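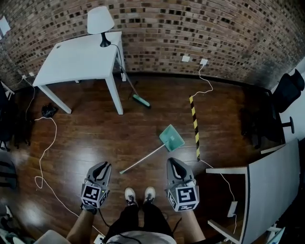
Floor by the curved wall, dustpan down, broom parked behind the white table.

Koster Room – the clear-out, in pictures

Quick page, more going up when I get a minute. For anyone who hasn't been in since March: we're getting the back room at Wellgate ready to open again. Cleaning, hauling, sorting cords, lots of sweeping. One photo up so far. Captions and notes for the rest are underneath so Beverley can check them before the pictures go in.

The floor
Reddish-brown planks, nice shine when the light hits. Two passes with the broom, one with a barely damp mop. Please no more soapy water on it, it leaves a haze and then Flynn has to get down there with a towel.

The brick
Everybody's favorite thing about the room and the worst thing to dust. All those little gaps hold grit. Hamish did the low rows with a paintbrush. High rows still to do, need the taller ladder back from Praltden.

White table
Staying. The one with the small round hole in the corner of the top. Two people have asked if we're filling the hole – no, handy for cords. Wipe it down, that's all it needs.

Table lamp
White shade, black base. Staying too, on the white table for now. Cord goes over the back and down to the floor, which I don't love. Clip on order from Driltura. If it looks bad when it's in we'll try the lamp somewhere else.

Green broom, green dustpan
The good set. Long white handle on the pan so you don't have to bend. They live together!! Found the pan at one end of the building and the broom at the other last Monday. Hooks are going up by the door.

Striped pole
Black and yellow. Going to the storage closet along with anything else that leans on things and falls over. Zineb has the key.

White cable on the floor
Yes I know. It comes off the wall outlet and wanders. Getting taped along the bottom of the wall before we let anybody in. Kane has the tape, Kane please bring the tape.

Lost and found
Black thing on the floor near the wall, bag or some kind of cloth, all crumpled up. Yours? It goes in the box by the front desk. Box also has one glove, a set of keys on a red ribbon and a really nice umbrella. Anything still there in 14 days gets donated.

Chairs (photos to come)
63 stacking chairs, all wiped, nine with wobbly feet. Wobbly ones have blue tape on the back. Don't sit on the blue tape ones, don't restack them with the others either. Flynn is swapping the feet this week.

Books and paper (photos to come)
We sorted 426 books out of the hall cupboards and onto carts. Cookbooks and kids' books stay. Old phone directories went to recyling, sorry to whoever was saving those.

Curtains (photos to come)
Down, washed, back up. One panel shrank a bit. Beverley says she can let the hem down, and she's done harder ones than that.

Money bit
Roughly 3,000 left in the fixing-up pot. That has to cover paint for the hallway, the chair feet and a new lock. So if you have half a can of off-white sitting in the garage, we'd love it. Drop off after 4 pm, side door.

Still to do
High bricks. Tape the cable. Hooks by the door. Hallway paint. Lightbulbs over the sink, two out, get the warm ones. Windows inside and out, wating on a dry day for the outside.

Want to help? Bring gloves and shoes you don't care about. Sign-up sheet is on the front desk, put a phone number please, last time I had three first names and no way to call any of them.

Next batch of photos will be the chairs, then the curtains.

– Hamish & Zineb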